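Lodhi Street hall gets its Saturday shine

Anyone who has washed their hands at the Lodhi Street hall lately will have noticed that the big mirror over the washbasin had gone rather cloudy, the way mirrors do when a lot of people splash past them on the way to lunch. So it was a treat to hear that this Saturday's spring clean, the first one since the hall reopened under its new name, the Ilen Rooms, started right there at the basin before anybody so much as looked at the floors.

Ramesh Yadav, who drew up the list of jobs and taped it by the kitchen door, had put the mirror at the very top. He likes a streak-free glass, and he has firm opinions on how you get one: water first, then a squeegee pulled slowly with the other hand steadying you, then a cloth for whatever is left along the edges. "People always go straight for the cloth," he told us, "and then they wonder why it looks worse than it did before!"
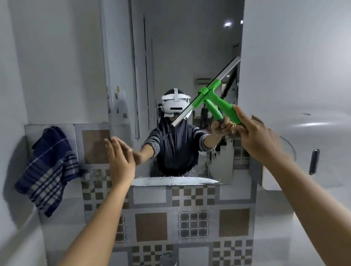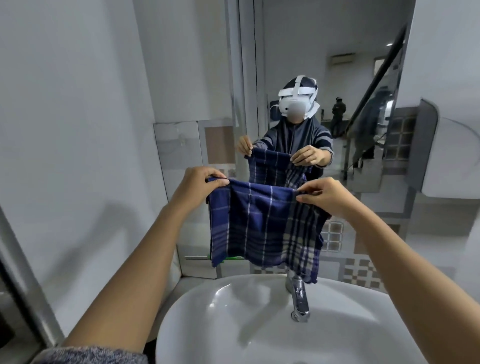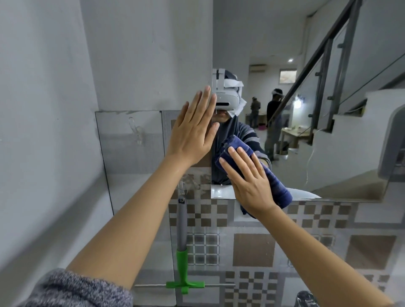 The rest of the morning's list was longer than most of us would care to face on a weekend. There were the tables to wipe, the shelves in the back passage to empty and put straight again, and a cupboard of odd cups and saucers that Lalit Kashyap has been promising to sort through for longer than he would like to see in print. (He did ask us to mention that the cups are now going to the Granov Avenue thrift store, and that anyone who thinks one of them is theirs should speak up soon.)

Supplies came out of the $200 set aside for the purpose, and Lalit tells us $70 of that is still in the envelope, which will go toward new cloths and a second bucket. The bigger fund, the one for repainting the entrance, stands at $3518 after the bake sale in May, and there is another $800 promised once the painters at Carnitz have sent over their final quote. It's a lovely sum for a hall this size, and thanks are due to everybody who baked, bought, or carried chairs.

The next clean will take in the windows on the street side and the kitchen cabinets. Bring old cotton cloths if you have any to spare, and come to the side door, as the front one still sticks.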